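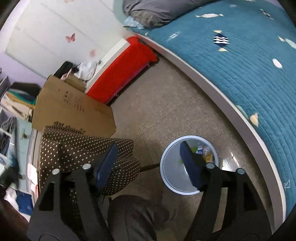 Bedroom edition of gripper club homework. Right navy pad over the trash bin, wrappers waiting at the bottom.

OK so a few of you asked what our robotics club is up to this term, so, a little thread!

We're teaching an arm to tidy up. The arm lives at school and we don't get much time with it, so everybody takes turns bringing a hand-held gripper home and recording chores with it. You squeeze, you grab, you drop, you do it again. Then you do it again!

My chore is trash. Lleucu Prosser got socks and I'm a bit jealous, socks don't crinkle.

Goal for the club is 3084 clips by January. We're at 2276 as of Nov 14, 2022, and I still owe 15 from my list before I hand the gripper over to Tomos Rowlands.

Things I've learned so far – go slower than you think. Slower than that. Yoga Sopacua went through my first batch and tossed 14 of them for being too fast (fair, I was trying to finish before dinner).

Also, open the fingers nice and wide before you come down over the bin. I kept starting half closed and bumping the rim, and then the whole clip is just me bumping the rim.

Crumpled wrappers are the worst thing to pick up, by the way. They squish, they slide, they stick to the pad and then you're shaking it like you've got tape on your hand. Hanane Lamrani says leave those clips in, the arm needs to see the annoying ones too.

We named the arm Galtano. There was a vote, I wanted Vavik, I'm over it (I'm not over it).

Alun Parri is doing the first training run once all the homes are in. If Galtano gets even one wrapper in a bin I will be posting it here in all caps, you've been warned.

Back to it, 15 to go!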